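Flosenden opens sorting room for used building blocks in Dinemitz

DINEMITZ, February 2023 – Flosenden, the toy lending service for schools and day care centers, has opened a new sorting room at its Dinemitz storehouse. The room is used only for plain rectangular blocks, which are the most borrowed item in the collection. In the last year the service lent out 3,622 sets of them.

Until now the blocks came back in mixed bags and were sorted on the floor of the loading hall. The new room has wooden tables at standing height and large gray bins, and each bin is filled with blocks of only a few colors at one time. Staff check the corners and the faces of every block before it goes into a new set.

"A teacher who opens the box wants to find a full set, and she wants it clean," said Sheena Rutherford, who leads the lending service. "We had too many calls about missing pieces. I think this room will help us a lot with this problem."

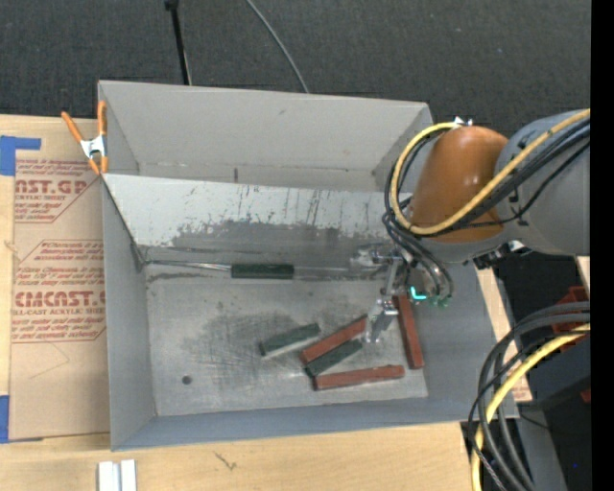

Red and green blocks are the first to go through the new room, as these colors are in the starter set for the youngest children. Yellow and blue will follow before the end of spring. Blocks with deep cracks or sharp edges are taken out and sent to Stenell, a local workshop, where they are repaired or cut down to smaller sizes.

The bins were bought second-hand from the company Chmielewska and carry the marks of their earlier work. "They are scratched, but they are strong and easy to wipe," said Kobina Appiah, who planned the room. "We preferred to spend the money on more tables and on better light."

The work took nine weeks and was paid from the regular budget of the service. Lending prices stay the same. A school can borrow up to three sets at once, for a period of 50 days, and can ask for a longer period by phone or at the front desk.

Visits to the sorting room are possible for groups from schools and day care centers – please write to the Dinemitz office at least two weeks before the wished date.

Press contact: Sheena Rutherford, Flosenden, Dinemitz office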